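Small Business Tax Basics – Unit 7 handout: GST/HST for the very small operator

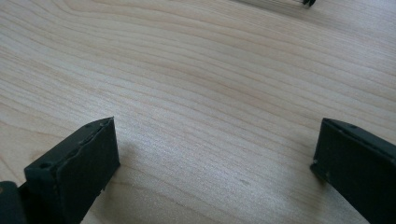 Carrying on from last class. We finished income vs. capital, now sales tax. Bring a calculator next time, phone is fine.

Main thing to get straight first: GST/HST is not your money. You collect it, you hold it, you send it in. Treat it as cash flow and you get into trouble by the second filing. Separate savings account if you can manage it. Move the tax portion over when the customer pays.

Who has to register

Small supplier test. Look at total taxable sales over four calendar quarters in a row, and also at any single quarter alone. Go over the limit either way and you're out of small supplier status, but the timing differs:
– over in a single quarter: you stop being a small supplier right away, with the sale that tipped you over
– over across four quarters: you get a bit of breathing room, end of the month after the quarter
Check the current limit on the CRA site before you rely on whatever is in the old textbook. Limit is on sales, before expenses. People mix this up every term. A shop that sells a lot and makes nothing still has to register.

Zero-rated sales count toward the total. Exempt sales don't. Sales of capital property don't (selling the old van, for instance). Associated businesses get added together, so splitting one shop into two on paper doesn't help.

Voluntary registration: allowed. Worth thinking about if your customers are mostly registered businesses, they claim it back and don't care. Less attractive if you sell to the public, where the tax either comes out of your margin or pushes up the price. Once in, you normally have to stay in for at least a year.

Three kinds of supply – know these cold

Taxable at the full rate. Most goods and services.
Zero-rated. Taxable, but at 0%. Basic groceries, prescription drugs, most exports. You charge nothing but you CAN claim tax back on your costs.
Exempt. Long-term residential rent, most health and dental services, many child care services, most financial services. You charge nothing and you can NOT claim back on related costs.

Zero-rated and exempt look the same to the customer, there's no tax on the receipt either way. Completely different for the business. Will be on the test.

Input tax credits (ITCs)

Tax you paid on business purchases, claimed against tax you collected.

Net tax = tax collected (or collectible) less ITCs

Note "collectible". Under the normal rules you owe the tax when the invoice goes out or when you get paid, whichever is first. So a customer who's slow to pay can leave you sending in money you haven't got. There is bad debt relief later on, doesn't help you this quarter.

Worked case: Grelholm Upholstery, registered, in Ontario so 13%. One quarter.

Sales before tax: $24,500
HST charged at 13%: $3,185
Purchases with HST on them, all business use: foam, fabric, shop rent, phone
HST paid on those: $1,140
Net tax to send in: $3,185 – $1,140 = $2,045

Now suppose one of the fabric receipts has no supplier registration number on it. HST on that one was $114. Can't claim it until they get a proper receipt. ITC falls to $1,026, net tax goes up to $2,159. A phone call to the supplier is worth $114 in this case.

What has to be on the receipt depends on the size of the purchase. Very small ones: supplier name, date, total. Mid-size: add the registration number and the tax amount or a statement that it's included. Larger: add the buyer's name, terms of payment and a description. Thresholds have been changed before so look up the current ones.

A bank or credit card statement by itself isn't enough. Second most common mistake after the sales/profit one.

Mixed use. Phone, car, home office. Claim the business share only, and use a method you could explain to a stranger. Write it down at the start of the year. Meals and entertainment, half as a rule, same as on the income tax side.

Quick Method

Send in a flat percentage of your tax-included sales instead of tracking ITCs on everyday costs. You still charge customers the normal rate. You give up most ITCs, but keep them for capital purchases like equipment and computers. Tends to suit service businesses with low costs. Not open to everyone – accountants, bookkeepers and lawyers are out, there's a list. You have to elect, it doesn't just happen.

Do the math both ways before electing. Desteveck Lawn Care (problem 3 in the package) is better off with it. Amaral Tile, problem 4, is worse off, heavy materials. Work out why before we take it up.

Filing

Reporting period depends on sales. Smallest businesses get annual by default, can pick quarterly or monthly. Monthly and quarterly: return and payment due one month after the period ends. Annual is usually three months after year end, but sole proprietors with a December year end get until June to file and have to PAY by the end of April. Underline that. Interest starts running in May even tho the return isn't late.

Nil return still has to be filed.

If net tax was over the line last year and you file annually, you may owe instalments every quarter.

Records: six years from the end of the last year they relate to. Scans are okay if readable and complete. Keep the sales side as well as the purchase side, auditors look at both.

For next class

Read chapter 15, skip the part on real property, we do that seperately.
Problems 1 to 4 in the package. Show your steps, answer alone gets half marks.
Truveo practice file: post the first quarter and print the tax summary. If the tax codes come up blank you've opened the old version, download it again from the course page. Roughly an hour of work if your file is set up right.

Quiz is first thing, 9:00 sharp. Supplies, registration timing, ITC receipts. No Quick Method on the quiz.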